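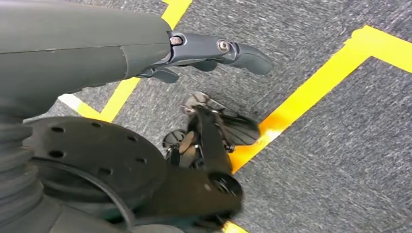 How does a robot learn to put a cup on a shelf? Someone shows it, over and over, and a learning system works out from the recordings what the movements have in common.

The showing is the slow part. At Semedgate, a small automation firm on the upper floor of a former printworks in Urnwood, it takes up most of the working day. People arrive at eight, check the joints and the cables, and begin guiding machines through the same short jobs they guided them through the day before. Each attempt is called an episode. A good one lasts less than a minute.

Hipólito Ledesma runs the collection side. He came to it from stage lighting, where he spent years writing down where things had to be and when. "It's the same work," he says. "You set up, you run it, you put everything back and you run it again. The putting back is what people get bored with."

The project that fills most of his time is called Lirkilora. Its aim is modest: a set of examples from which a robot could learn to pick up household objects, turn them over and hand them on to another machine. By 15/05/2023 the team had 1,689 episodes they were happy to keep. They had recorded a good many more than that, and the rest sit in a separate folder that Ledesma refuses to delete.

The carpet is grey and speckled, with yellow tape laid down in lines and corners. Small cameras ride on the machines at the wrist or the gripper, so much of what gets recorded is close-up metal. In one view a forearm in matt grey casing reaches in from the left, and its dark jointed hand is held partly curled, with the top finger stretched out above the carpet. A black gripper with splayed, fan-like plates is just below the fingertip. The yellow tape turns a corner beyond it, scuffed orange in one place.

Views like that are useful to a learning system in a way that a tidy view from across the room often isn't. The wrist camera moves with the hand. When the fingers close, they close in the same part of the picture each time, whatever the rest of the room is doing. The drawback is that a wrist camera sees very little else, and a large object held close can block it completely. Semedgate records a second, fixed view for that reason and matches the two afterwards by their clocks.

Matching the clocks caused more trouble than anything else in the first year. In October the team found that 321 episodes had drifted, with the joint readings running slightly behind the pictures. A person watching the playback would hardly notice. A learning system does notice, and learns to close its fingers late. All of them were thrown out of the main set and the jobs were recorded again, which took until the heating came on.

There is also the question of who does the guiding. Six people take turns, and they don't move alike. One comes in quickly and corrects at the end. Another creeps up on the object and hardly corrects at all. For a while Ledesma tried to train everyone into one style, and the model that came out of it was neat but fell to pieces as soon as an object was a little out of place. Now he leaves people alone, within reason. He asks them to keep a steady pace and not to stop halfway to think — a pause in the recording is very hard for the system to make sense of.

Mistakes are kept too, if they are put right. An operator who misses a handle, backs off and tries again has given the system something it will need later. These episodes carry a tag of their own, and every batch of 100 is meant to include several. Nobody is asked to fumble on purpose. The first time they tried that, Ledesma says, it looked like bad acting.

The recordings are checked by a program called Tan, which flags missing pictures, sudden jumps in the joint readings and episodes that run too long. After that a person watches every one. It is dull work and they split it into half-hour turns, usually after lunch, with the blinds down.

The next batch is all lids: jars, tins, and a teapot that Ledesma brought from home. He has already written the reset sheet for it, two pages long, and the teapot has a page to itself.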